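Laver Candy Sorting Set – README

Known problem: the double pick

Thank you for stopping by, and please do read this part before you download anything, even if you are in a hurry – it will save you a good deal of head scratching later on. The Laver set holds 500 recordings of small wrapped snacks being picked up with hand-held grippers around an open cardboard box on a table. Most of them are perfectly good and we are very fond of them. In 45 of them, though, the gripper came away with two packets and the log says one.

We first heard of it from the folks at Buvudham, who trained a small policy on the set and wrote to us, very kindly, that their arm kept dropping a second candy wherever it pleased. The log gets its count from how far the pads have closed. Candy packets are soft, and their crimped or twisted ends catch on one another, so a second packet hanging behind the first hardly changes the width at all. The check we had borrowed from Plikier was written for stiff little boxes, and it let every one of these through.

A bright blue packet is clamped between the pads in the still, with a green and dark one directly behind it, and the open box just beyond.
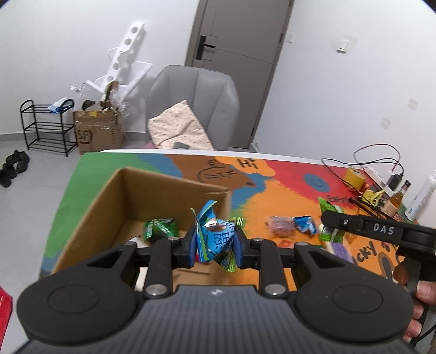
What we changed

The 45 recordings are still in the set, since a few of you asked for failures to learn from, but they now carry the flag double_pick and are left out of the default split. Seven more are marked unsure. We watched those over and over on a long Sunday and could not agree, so please treat them gently.

Please do not use the "items_held" field from the October release for anything that matters. The Toivonen loader reads the new flag by itself once you update it; with any other loader you will need to filter by hand.

If you find a double pick we missed, send us the recording number and we will gladly add it.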